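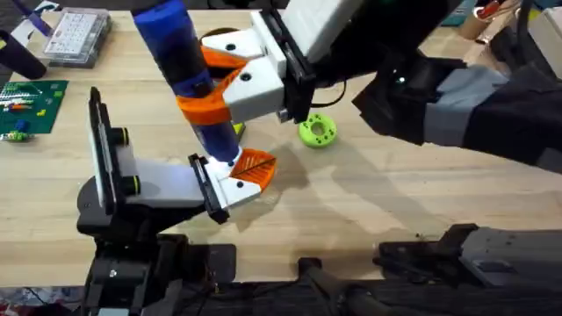 Waraporn Wattanapong said the board was too short for me and she wasn't going to sell it to me until I had tried it in bad water.

I told her I had cash. She said the cash would still be good on Friday.

The shop was in Makenside, two streets back from the beach, and it smelled of resin and old neoprene. The board stood on its tail by the door. It was a wave board, 22 inches at the widest point, with a fin box that had been replaced once and a patch of new nonskid near the back straps. The price on the tag was less than half of what I had been ready to pay. I had sold my big board in December and hadn't sailed since.

"What's wrong with it?" I said.

"Nothing's wrong with it. It sinks if you stop."

She lent it to me with a smaller sail than I wanted and told me to go to Orkstead, on the far side of the point, where the wind came around the rocks in lumps. I asked if she had a harness I could use. She gave me one with a bent hook and said to keep an eye on it.

There were two vans in the lot at Orkstead and one man sitting in the back of his, eating soup out of the pan. He looked at the board and said, "That's Rattanakul."

I said I didn't know whose it was.

"It's not whose. It's what he put on the bottom. Turn it over."

I turned it over. The name was under the glass in pencil, near the nose, with the number 3274 after it. I had taken it for a price or a phone number. The man said Rattanakul had shaped boards in a shed at Govbridge for 17 years and then quit and moved inland, and that you could tell his by the tail. He ran his thumb along the edge of it and went back to his soup.

The wind was about 27 knots in the gusts and very little between them. I waded out past the shore break and got on, and the board went down under me until the water was at my shins. I stood there holding the sail up and waiting. Then the gust came and it lifted all at once – I had one foot in a strap and the other one nowhere in particular – and I went a hundred yards faster than I had gone in years. I tried to jibe. I fell in on the inside of the turn and the mast came down next to my ear.

I did that for two hours. I made one jibe, and I don't think I could say what I did differently. Twice the wind dropped while I was outside and I had to float with the sail across my legs until it came back. The second time I was out there long enough to get cold, and I thought about the big board, which would have carried me home standing up with a dry head. I had sold it to a dentist.

The man with the soup was gone when I came in. I rinsed the sail under the tap and found that the hook on the harness had bent a little more.

It was getting dark when I got back to the shop. Waraporn had the lights off in front and was sanding something in the back with the radio on. I put the board by the door where it had been.

"Well?" she said.

"It sinks if you stop."

"How many times did you swim?"

"I wasn't counting."

She wiped her hands and looked the board over, both sides, the way you'd look over a rental car. She pressed on the nonskid patch. Then she took the tag off and put it in her pocket.

"Who's Rattanakul?" I said.

"He was my teacher," she said. "Do you want the bag with it? The zipper sticks."

I said I'd take the bag.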